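Chapter 8
Soil Water

A farmer near Braltbridge once kept two fields side by side, both planted in the same corn on the same morning in April. By midsummer the corn in the east field stood well above the fence. The corn in the west field had curled leaves and short stalks. Both fields had received 338 millimeters of rain. The difference lay in what the soil did with the rain after it fell.

Soil is part solid and part open space. The solid part is made of mineral grains, along with a smaller amount of dead plant and animal matter. The open spaces between the grains are called pores. Water and air share the pores, and when one goes in the other is pushed out. A soil with every pore full of water is saturated. Most crop roots cannot live long in saturated soil, as they need air too. 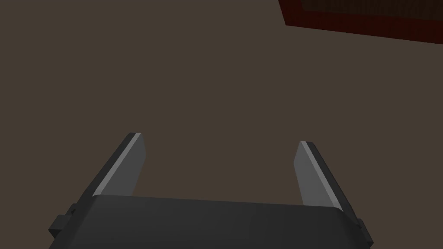 The size of the pores depends largely on the size of the grains. Sand grains are large enough to feel between the fingers, and the pores between them are wide. Water runs down through wide pores quickly. Clay particles are far too small to see without a microscope, and the pores between them are narrow. Water enters clay slowly and leaves it slowly. Silt falls between the two. The mix of sand, silt, and clay in a soil is called its texture.

The west field in our opening case was sandy. Rain passed below the roots within a day or two of each storm. The east field was a silt loam, and it held enough water to carry the crop from one storm to the next.

Field Capacity and Wilting Point

After a heavy rain, water drains out of the largest pores under its own weight. When this fast drainage has nearly stopped, the soil is said to be at field capacity. Plants then draw on the water that remains. They take the easiest water first. As the soil dries, what is left clings more tightly to the grains, and the roots must pull harder to get it. At the wilting point the plant can no longer pull hard enough, and it does not recover overnight.

The water held between field capacity and the wilting point is called available water. A clay soil may hold a great deal of water in total and still have less available water than a loam, for much of the water in clay is held too tightly for roots to use. Students often mix up these two amounts, and the practice problems at the end of the chapter return to them.

Measuring Soil Water

The oldest method is to weigh the soil, dry it in an oven, and weigh it again. Suppose a moist sample weighs 598 grams and the same sample weighs 580 grams after drying. The loss of 18 grams is the water. Dividing 18 by the dry weight of 580 gives 0.031, or 3.1 percent water by weight. Note that the dry weight goes on the bottom of the fraction. Using the moist weight is a common mistake.
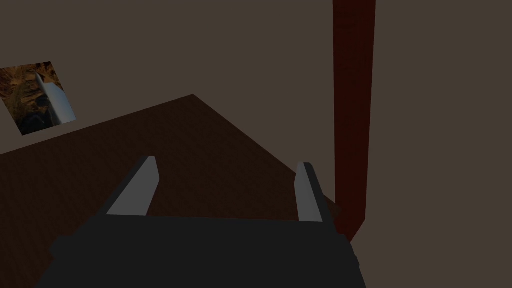

A sample must stay in the oven until its weight stops changing. For most mineral soils this takes a full day at 105 degrees Celsius. Samples high in plant matter need more care, as some of that matter can burn off and be counted as water.

Odair Mendonça used the oven method in his survey of the Okoth valley, where he took samples at several depths from farms on both sides of the river. He found that the surface layer gave a poor picture of what lay below it. On the Trokden terraces the top layer was often dry to the touch while the layer under it was close to field capacity. We will work with his Trokden samples in Section 8.3.

Section 8.1 begins with the forces that hold water in a pore. You will need the units of pressure from Chapter 2.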